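Re: [brellport-swap] Clearing out the spare room, odds and ends

On Friday Odette Gilbert wrote:
> Hi all, is anyone still collecting for the swap morning at the hall?
> I've got two cartons of kitchen stuff and a bookcase that needs a shelf pin.
> Also Natalina, did you ever get to the bottom of those panel things
> you were moaning about at Christmas? If they're going spare, Loïc is
> after something flat and solid to pot his seedlings on, and he's not
> fussy about looks. He'd probably come and get them himself if
> you're home.
> Odette

Hi Odette and everyone,

Yes, still collecting, bring the cartons any time after 8 on the day and park round the side if you can. The bookcase might be better going straight to Sándor because he was asking for one in January and I don't think he ever found it. I have a jar of shelf pins too, so chuck it in the car regardless and we'll sort it out there.

The panel things! No, I have not got to the bottom of them. They came home with me from the Zulholm clearance along with the good lamp and a tea towel bundle I still haven't unrolled, and they've been leaning behind the laundry door ever since - which means every time I go for the mop something slides down and gets me on the ankle. I finally hauled them out on the weekend, gave everything a wipe and had a proper look at the kitchen table.

I'm happy for Loïc to have the lot, but I'd like somebody to tell me what they are first, in case I'm giving away half of a thing that Nadège has the other half of (she took three boxes from the same clearance, so it's possible). There's a big flat charcoal face, smooth and matte, with a faint patch of diagonal hatching up near one side that could be a logo or could be something for your hand to grip. The edge running alongside is a gorgeous shiny bottle green, nearly black until you get the light on it. Then there's the grey metal surface, brushed looking, with a narrow groove along it and a raised dark rim. I've been calling it a tray, my sister calls it a panel, and we've stopped discussing it.

Loïc, if it's for seedlings I'd put newspaper down first. I'd hate to see that green scratched up! And if anyone wants to swap for them instead, I'm still short a decent colander and a doormat.

Two photos, tell me if they ring a bell:
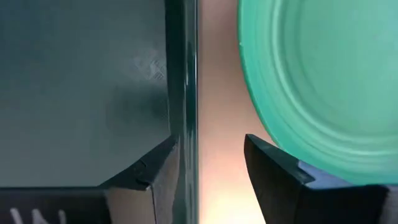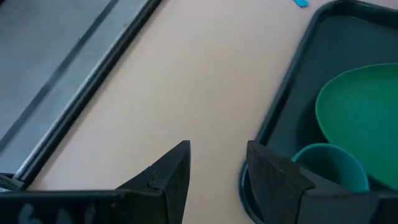
Dark face with the green edge in the first one, grey metal with the rim in the second.

I'm home all Friday arvo if Loïc wants to come by. Ring the bell twice, the radio will be on.

Cheers,
Natalina Serra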